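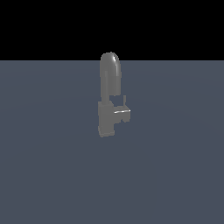 This week I moved the faucet task in Plirnano from the old planner to the new one. Small thread with notes, maybe useful for somebody who works with articulated objects.

The goal is simple to say: find the lever, choose a contact point, turn the lever to the target angle. The planner gets a point cloud and the joint limits. It does not get the name of the part.

My first problem was the spout. Seen from the side, the outlet hangs directly over the handle, and my segmentation liked to join both into one part. Then the planner tried to push the spout, which is fixed to the base.

I changed the clustering to use surface normals as well as distance. Out of 200 episodes, the wrong part was chosen in 34 before the change and in 9 after. I am happy with this, but I want to look at each of the 9.

Second problem: the thin upright pin on the handle. In the collision mesh it was simplified away, but in the rendered depth it is still there. So perception saw a contact point in a place where physics had only air. Please compare your two meshes, it cost me all of Friday.

Plain ground and black background are the default in our Pryor scenes. I keep them for debugging. Textures and other colours come back when the contact part is stable.

Seed 102 still fails every time. The approach path goes between the outlet and the lever, and the inverse kinematics gives up halfway. Has anyone at Zavolance or Brorside seen the same behaviour with low handles?

Next I will try to sample the approach from below the lever. Code is on my branch, the config file is still messy, sorry for that.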